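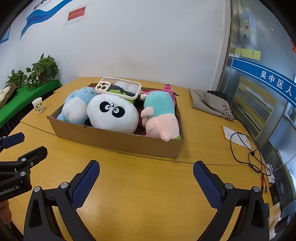
Replay on the arm closes the jaws short of the object on episodes from the right-hand gripper. Left-hand episodes from the same sessions replay correctly. The task is picking plush toys out of a shallow cardboard box on a table, demonstrated by hand with a pair of hand-held grippers and then replayed open loop before any training. At the start of the demonstration the jaws are spread wide in front of the box with bare tabletop between them, the panda is in the middle of the box, and a clear phone case is lying on top of the toys. The recorded width for that same moment reads well under full open. Replay therefore starts with the fingers partly closed, and on the panda, a large round toy in the box, they land on top of it and push it down.

Product: Domasano hand-held gripper pair, recorder software
Component: width calibration / export
Severity: medium
Status: closed, fixed by configuration, one follow-up open
Opened: July 2022

Environment

Recorder on the table laptop, export on the Sustulo workstation. Replay on the single-arm cell with the Condley parallel gripper. Same blue finger pads on the hand-held units and on the arm. Power for both hand-held units from one strip.

Steps to reproduce

1. Start the recorder. Wait for both units to show as connected.
2. Run the width calibration when prompted (full open, full close, full open).
3. Record one pick of any toy from the box with the right unit.
4. Export with default settings.
5. Replay on the arm at low speed with the box in the same place.

Expected: commanded width at the first sample equals full open.
Observed: commanded width at the first sample is partly closed. The error shrinks toward the closed end and is zero at full close.

Log

Entry 1
Checked the arm side first. Jogged the Condley gripper open and closed from its own panel. Full travel in both directions, no binding. Sent a constant full-open command through the replay node and it opened fully. The arm does what it is told. Moved on to the data.

Entry 2
Plotted raw and exported width for 30 episodes, right unit only. The raw encoder trace looks clean, with no dropouts and no jumps. The exported trace has the same shape with the top squeezed down. Nothing is clipped, so this is a scale error. An offset would have shown at the closed end as well.

Entry 3
Suspected slop in the linkage. Checked the pivot pins on both jaws of the right unit for play by hand and found none. Tightened the pad screws anyway. No change in a new recording. Swapped the pads left to right. No change. Swapped them back.

Entry 4
Swapped the cables between units. The fault stayed with the right unit. Swapped the ports on the laptop. The fault stayed with the right unit. Cable and port ruled out.

Entry 5
Opened the calibration file. The left unit has a span that matches the factory sheet. The right unit has a full-open value 890 counts above anything that appears in the raw recordings. The jaws cannot reach that position. Every width from the right unit is divided by a span that is too large, which gives exactly the trace in entry 2.

Entry 6
Deleted the right entry from the file and recalibrated. New full-open value is plausible. Recorded 4 episodes, exported, replayed. All opened fully at the start. Marked as resolved.

Entry 7
Reopened. After a restart of the laptop the bad value was back. The recorder had loaded an older profile from the user folder and ignored the one in the project folder. The older profile was made in December with a different jaw set, the longer ones that were on the right unit for the bottle task. Those open further than the current jaws, so the high value was correct at the time.

Entry 8
Read through the profile loading code. The recorder looks in the user folder first and the project folder second, and stops at the first match on serial number. It does not compare jaw type. The calibration prompt writes to the project folder only. So the operator can run the calibration correctly, see the green check, and still record with the old profile on the next start. The left unit never had a user-folder profile, and that is why it was never affected.

Entry 9
Renamed the user-folder profile with the suffix .old and restarted. The recorder picked up the project profile. Restarted twice more with the same result. Recorded a set with the right unit: panda, the light blue toy at the left end, the teal and pink one on the right, and the phone case off the top. Replayed each one. Start width is full open on all of them. The panda pick now clears the toy and closes on it from both sides.

The phone case pick still failed on the arm. The pads reached the case and the width matched the raw trace, but the arm came in low and caught the plush under it. This is a pose problem and has nothing to do with width. Split out as a separate ticket, see follow-up.

Root cause

Stale calibration profile in the user folder, made with a different jaw set, taking priority over the current project profile.

Recovery of existing data

The raw encoder counts are stored in every episode, so nothing has to be recorded again. Procedure used:

1. Copy the current right-unit profile next to the episodes.
2. Run the export again with --profile pointing to that copy and --recompute-width on.
3. Check that the maximum width in each exported episode reaches full open at least once. Episodes where the operator never opened fully will fail this check and need a look at the plot.
4. Delete the earlier exports. Do not keep both in the same folder, the trainer will read both.

All affected episodes were exported again this way. 7 failed the check in step 3. In each of them the operator had started with the hand partly closed. The widths are right and the episodes were kept.

Note for people running demonstrations: open the jaws all the way before pressing record and hold them there for a second in front of the box. It gives a known width at the first sample, and a wrong profile shows up in the plot right away. The toys do not need to be put back in the same arrangement between episodes. The box should stay put for any episode meant for open-loop replay, otherwise the pose is off before the width matters.

Changes made

Recorder now prints the full path of the loaded profile at startup, in the console and in the episode header.
Export gives a warning if the raw maximum is well below the calibrated full-open value. Warning only, it does not stop the export.
Lie build script no longer copies user-folder profiles to new machines.

Not changed: lookup order. Two other setups depend on user-folder profiles coming first. Adding a jaw type field to the profile and refusing a mismatch was agreed as the better fix, and goes in with the next recorder release.

Follow-up

Low approach on flat objects resting on soft ones (phone case). Suspected tool offset on the arm side. To be checked with a rigid block on the bare table before using the toy box again. Open.

Closing note: confirm the profile path after every jaw change. If it points to the user folder, rename the file and restart before recording.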